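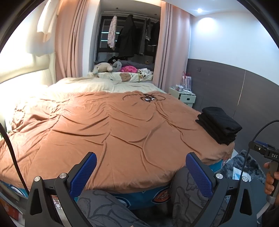 I had been pestering her for this interview since last November, so when she finally texted "fine, come Saturday, bring pastries," I was in the car with a box from Estrella before she could change her mind.

If you've taken one of the Saturday folding classes at the community hall in Wullavdale, you already know who I mean. She asked me to leave her name out ("my cousins read everything and they will want their closets done"), so she's just going to be "she" today. She spent years on the sales floor at Trilinlow, the clothing store, folding sweaters that customers unfolded thirty seconds later, and now she teaches regular people how to deal with their own clothes. Mostly she does it on the bed, which was the first thing I wanted to ask about. Why the bed? Why not a table, like in all the videos?

"Because who has a table?" she said, already into an almond croissant. "I mean, you have a table, but it's got mail on it. The bed is the biggest flat thing you own. And you have to clear it by tonight or you can't sleep! It's the only deadline in the house that works on me."

I told her my own system is to move the pile from the bed to the chair at bedtime and back again in the morning. She gave me a look I probably deserved.

"So take the chair out of the room," she said. "I'm serious. Put it in the hall for a week and see what happens."

Her big rule is that you don't get the bed perfect first. I always thought you had to (smooth the duvet, line up the pillows, the whole hotel routine) and by the time I'd done that I'd lost interest in the laundry. She leaves the covers rumpled and just pushes the fluffy stuff and any stuffed animals up to the pillow end, where they can supervise.

"I had a student who wouldn't start folding until the toys were put away in their box," she told me. "Then they all came back out at bedtime anyway. Leave them on the bed! An elephant isn't clutter if somebody sleeps with it."

I liked that a lot. I have a rabbit I'm not going to say more about.

Then we got to dark clothes, which I'd saved up because they're my personal enemy. Everything I own is black or navy and I can't tell any of it apart by lamplight. Her answer was to go looking for the seam.

"Pick it up by an edge and run your fingers along until you hit stitching," she said. "Now you know where you are. People grab dark things in the middle and flap them around, and they end up holding a sleeve and thinking it's the hem. You only need a little pinch to get hold of it. Then your other hand goes underneath and takes the weight."
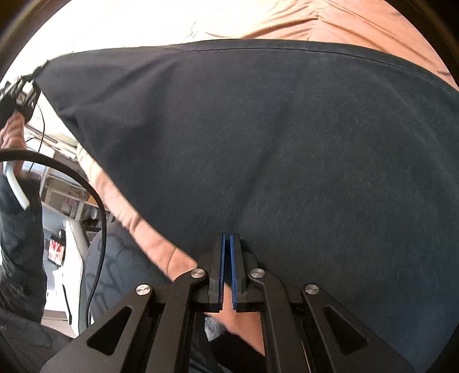

She feels the same way about fitted sheets, by the way, and about anything big and soft that wants to slide off onto the floor. Support it from below and go slowly. She isn't a fan of snapping things in the air to get the creases out, which I have done all my life with great drama.

"You're just moving the lint around," she said. "Lay it down and use the flat of your hand. And brush it before you fold it, or you'll fold the lint in and find it again when you're getting dressed for work."

I asked how high a stack should go, expecting some magic number. She shrugged.

"If it leans, it's two stacks. And keep your blacks together, because you're going to look for them together. I don't care about rainbow order. It looks pretty and then you put one shirt back wrong and feel bad about it."

What about things that hang? She got quite fierce here. Long dresses and coats get the rail, no arguments, and she wants them at one end so the shorter things have room to themselves. She also prefers a curtain to closet doors. "You can pull it right back and see the whole lot. With sliding doors you only ever see half your clothes, and you wear that half." For hangers she buys the plain ones from Jisau, 3 dollars a bundle at the Wullavdale branch, and she says the fancy velvet ones have never once improved her life.

We talked for nearly two hours, and a good part of that was her telling me about a wedding where she refolded all the napkins. I asked how many people have come through the class so far. She had to look it up on her phone: 151. Most of them come back for a second one, and she suspects it's for the coffee.

Before I left I asked what she doesn't fold.

"Underwear," she said. "Life's short. It goes in the drawer and I close the drawer."

The next round of classes starts in November, and the sign-up sheet is at the front desk of the hall. I'm going to the first one. The chair is in my hallway as I type this, and I've already walked into it twice.

Comments

laundrydreader
The sliding door thing!! I have worn the left side of my closet since I moved in.

Peg in the Valley
Took her class in the spring and can confirm the coffee is good. I still snap my towels though, sorry.

m_and_the_twins
Does she have any advice for socks? We have a bag of singles the size of a pillow.

laundrydreader
@m_and_the_twins she told our group to buy all the same kind and let the old ones go. My husband is still grieving.

quiltnana940
Please tell us about the rabbit.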